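Erkix open house, quick notes before I forget everything

Typing this on the bus so forgive me. Went to the July open house at Erkix, the shared workshop upstairs from the tile store. Doors at 10, I got there at 10:40 because parking. Free entry, sticker name tag, coffee in a big steel urn. Coffee was fine.

Why I went: I sort and resell home stuff, mostly baskets, trays, drawer inserts, and Erkix rents benches to small makers who do that kind of thing. Wanted to see who's there and what they charge. Also wanted out of the house.

First stop was the Cillska bench. Kagiso Chauke runs it. Baskets with compartments, desk size and bathroom size, plus a long skinny one for remote controls that I should of bought and didn't. She buys the cane in bundles and weaves over a wire base. Dyed ones cost more. I asked what sells and she said plain tan, every time, people ask for colors and then buy tan. Same in my shop. We talked maybe too long, there was a line behind me.

Things I wrote down from her:
- compartments sell better than open baskets
- lids are a pain, half the returns are lids
- no varnish on anything meant for a kitchen
- wholesale starts at 40 pieces

40 is a lot for me. She might split an order with somebody else, have to email her.

Then next door to Ndlovu, who do boxes. Stiff board, fabric inside. Nice corners, very clean. Too pricey for my customers but I took a card. They had 200 of the small ones stacked for a hotel order and a kid was eyeing the bottom row the whole time I was there. Stack survived as far as I know.

After that the tabletop room. Plank floor, white wall, pipes and bright tubes overhead, a light wood table with one basket on it. Tidying was the activity in there. Basket with sections, something white and folded on the left, a little item on the right, water bottle on the table too. I liked this room best, wich surprised me. You see pretty fast that a basket wants a spot on the table and everything else has to work around it. Low white shelf along the floor with boxes, and a round black table with a marble pattern that I'd take home tomorrow.
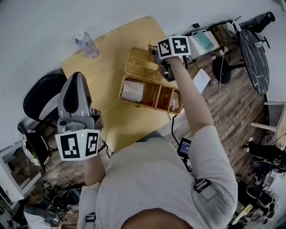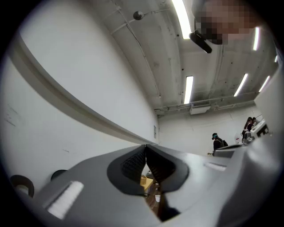
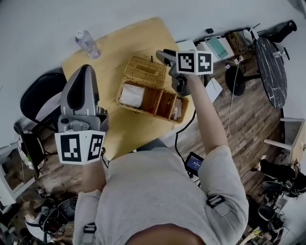
Tabletop room, Erkix open house.

Stood there a good while. Made me think about my own product photos. I always shoot baskets empty and they look like nothing. Put a folded white thing in one side and suddenly it's a basket somebody uses. Going to redo the listings. All of them, ugh.

Also the depth question. Mine are too deep, stuff sinks and people forget it's in there. For a table you want to see what's inside without lifting anything out. Asked Kagiso about it when I went back past her bench and she does the desk ones shallower on purpose, the bathroom ones deeper for bottles. OK. Makes sense.

Noon talk was Erasto Lyimo on how he packs orders for Lulamitz. They ship table sets, so trays, napkin holders, little baskets. Good talk, bad microphone. He packed 461 orders last month and tracked what came back damaged. Most of it was corners. His fix is a folded paper collar on each corner, then a tighter box, less filler. Showed it twice, fast. I got the first fold and lost the second. Someone asked about nested baskets and he said put paper between them or the weave catches, which yes, I learned that one with my own money.

Did not see: the dye room (closed), the upstairs mezzanine (line), the raffle. Heard the raffle was a tray.

Practical stuff if you go next time. Stairs are steep, elevator is around the back by the loading door, ask at the desk. Bring cash, two of the benches couldn't take cards. Food was samosas and they ran out before 1. Bench rent is 167 a month for a half bench, shared storage included, tools extra. I'm thinking about it. Would need to see the storage first, the guy with the key was at lunch.

Bought one desk basket, tan obviously, and a roll of paper tape. Left at 1:30.

To do: email Kagiso re splitting the 40, find the corner fold again, measure my shelf for the shallow ones.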